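The Table That Got Its Plug Back

Sunday morning at the Skastside makers' hall, a little before the doors open, and Morenike Okeke is already talking about power strips. She loves them! She has run craft tables at weekend fairs for nine years, and she'll tell you that the scissors and the stickers look after themselves (well, mostly). What makes or breaks a long day is where the electricity ends up.

"People plan the pretty part first," she says. "Then somebody's phone dies, the glue gun is cold, and there's a cord across the only walkway."

Her way of doing it is wonderfully simple. The strip goes on top of the table, near an edge, where grown-ups can reach the switches and see what is plugged in. The spare cable gets coiled loosely and pushed to one side. Chargers sit out beside it, ready to grab, and the small bright pieces get the middle of the table to themselves – all that orange and green and blue on white, which is half the fun of walking up to it.
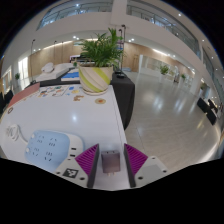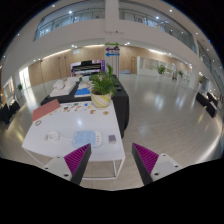 Craft & Home

I tried it on my own dining table that same week, and I'm a convert. My old strip had lived on the floor behind a bookcase for so long that I'd forgotten it had a switch. Up on the tabletop it suddenly made sense, and so did buying one in a color I like looking at. Light blue is a cheerful thing to have next to your paper and paste!

Kelechi Onuoha, who sets up the neighboring tables, adds a potted plant at a back corner whenever he can. It gives the eye somewhere to rest, he says, and it stops people from piling coats there. He also likes a dark cloth on the second table, hanging right down to the floor, with boxes stacked on top where he can get at them in a hurry.

Okeke's one firm rule is for the end of the day: unplug everything, then put away the chargers before the stickers. Stickers can wait until Monday.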